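**Voline Zweiarm-Station, Paket »Ham« - gekauft, bezahlt, mit Abstrichen gemocht**

Drei von fünf Sternen. Der dritte ist für die Greifer.

Wir packen bei Letavton Retouren aus und wieder ein, und im Oktober durfte ich dafür ein Budget beantragen. Das Angebot von Voline war angenehm kurz: zwei Arme, zwei Greifer, Handgelenkkamera, fertig. Die Rechnung war länger. Allein Kabel, Klemmen und Adapterringe kamen auf 1.147 Euro, und wer die im Antrag vergisst, schreibt einen zweiten Antrag. Kamonchanok Meesuk aus dem Einkauf hat ihn mir unterschrieben, mit einem Blick, der nicht im Preis enthalten war.

Zur Arbeit selbst. Zwei Arme sind teuer, und beim Halten versteht man immerhin, wofür man sie bezahlt.

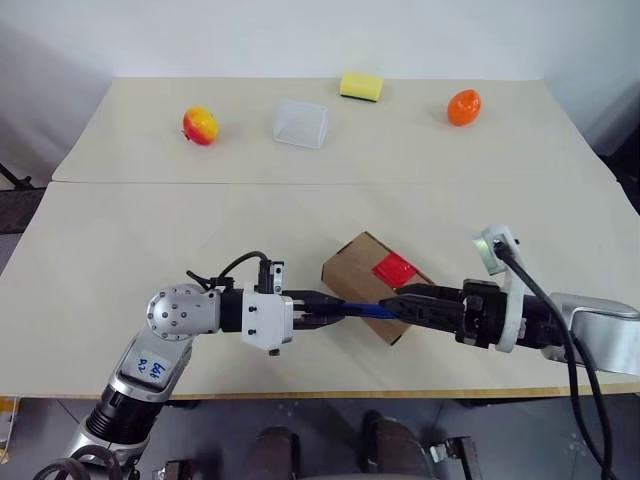 *Zwei Greifer, ein blauer Werkzeuggriff, dahinter der Karton.*

Die schmalen schwarzen Finger fassen auch dünne Teile, mein einziges Argument gegen das billigere Konkurrenzgerät von Ponar. Dessen Greifer waren im Vorführraum für Kartons prima und für alles andere Dekoration. Die Lieferzeit betrug dafür bei Voline fast 9 Wochen, angekündigt waren zwei.

Was im Katalog fehlt, ist der Tisch. Plant ihn großzügig, denn so ein Arm braucht Platz, und ein aufgeklappter Karton braucht noch mehr.

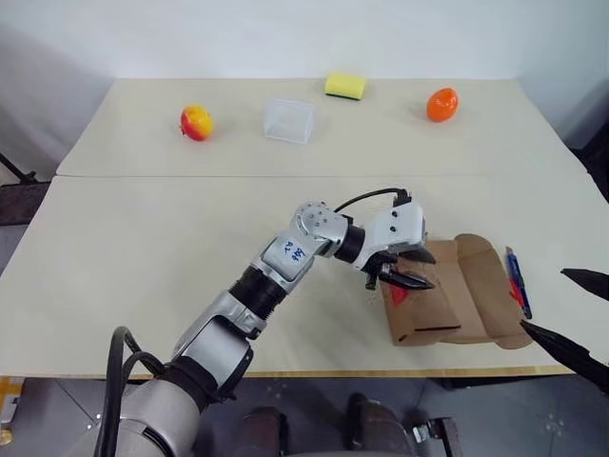
Shirley Holroyd wollte trotzdem das Kompaktmaß bestellen, 39 Zentimeter schmaler und laut Prospekt »völlig ausreichend«. Ich habe die große Variante durchgesetzt und würde es wieder tun. Ebenfalls einplanen: Kabelführung. Ab Werk liegt eine Handvoll Kabelbinder bei, und die Anleitung widmet dem Thema einen Satz.

Kaufempfehlung? Ja, wenn ihr wirklich beidhändige Arbeit habt. Für reines Umsetzen reicht ein Arm, und vom Rest bekommt man einen sehr ordentlichen Tisch.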